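What the two-arm cell needs from me every week

I looked after a two-arm shoe packing cell for most of June, and before I started I was handed a brochure that said the thing needed "minimal attention." I have now given it enough attention to have opinions about the word minimal.

The setup is a Grilley pair of arms on a bench table by the window, a short conveyor down the left side, and a control program from a small outfit called Kidham. The job is to take a sneaker and put it in a shoebox. A person does that in a couple of seconds while thinking about lunch. I keep that in mind when people stop by the glass and tell me how amazing it is.

The log

The controller came with a maintenance schedule that wants a service check every 2,000 cycles. Fine, except that it counts a cycle each time the gripper closes, and it counts the closes that miss. It also counts the ones I do by hand when I'm checking alignment. In my first stretch with it the counter said 222 and the number of shoes in boxes was a good deal lower. I started keeping my own log in a paper notebook, one line per shoe, with the time and what went wrong. The notebook is the most useful part of the cell.

The grippers

The vendor's line is that multi-fingered grippers adapt to anything. They adapt to the toe of a shoe pretty well. They do not adapt to laces. If the laces are loose, a finger gets under one, and then the shoe comes along when the arm is supposed to let go and back off. I tuck the laces now. I asked Kidham if the software could look for this and was told it was on the roadmap, where a lot of things seem to live.

Grip force is the other thing. The factory setting was high enough to leave dents in a soft toe. I brought it down 5 steps and checked it by holding a shoe over the box for a full minute. If it sags, go up one step. Don't trust the force number on the screen. It reads the motor current and tells you what the motor thinks.

The cables

This is where I lose most of my time. The gripper cable on the right arm has to have enough slack to let the wrist turn all the way over, and enough slack means a loop, and a loop finds things to catch on. The drawing shows it lying neatly along the forearm. I have never seen it do that with the arm in a working pose. My routine is to jog each joint slowly to both ends with one hand near the stop button and watch the cable the whole way. Then I do it again with a shoe in the grip, where the clearances are different.

The box

Put the box where the program expects it, and mark that spot. I used tape corners at first, until the tape started to creep. The tissue is the real trouble. It stands up when the box is opened, and the Tikham camera software reads a stiff fold of tissue as the box wall about as often as it reads the wall. I press the tissue flat with my palm before each run. I would like somebody to explain to me how that counts as automation.

Checking the handoff pose is the last thing I do before letting it run by itself. I stop the arms with the left one holding the shoe toe-up and the right one over the open box, then look at the gap between the two grippers from both sides. 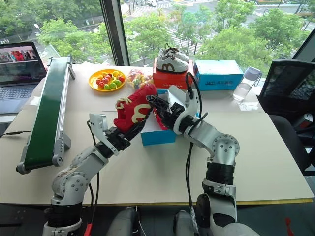
Changing the finger pads

The pads wear at the tips first. The manual from Kocabaş, who make them, gives a life in months, and I don't see how a rubber part can know what month it is. I go by feel: when the tip is shiny and slides on the back of my thumbnail, it's done.

Power the gripper down before you start, then wait for the fingers to relax. There are 6 small screws in a set and they are soft, so use a driver that fits and throw out any screw that starts to round. Clean the old glue off completely. I skipped that once and the new pad sat crooked – I spent an afternoon recalibrating an arm that had nothing wrong with it.

Afterward, run the open and close test with nothing in the grip, then with a shoe you don't care about. Write the counter reading down somewhere, because resetting the pad timer also wipes the fault history. I found that out with a fault I was in the middle of chasing, and I still don't know what it was.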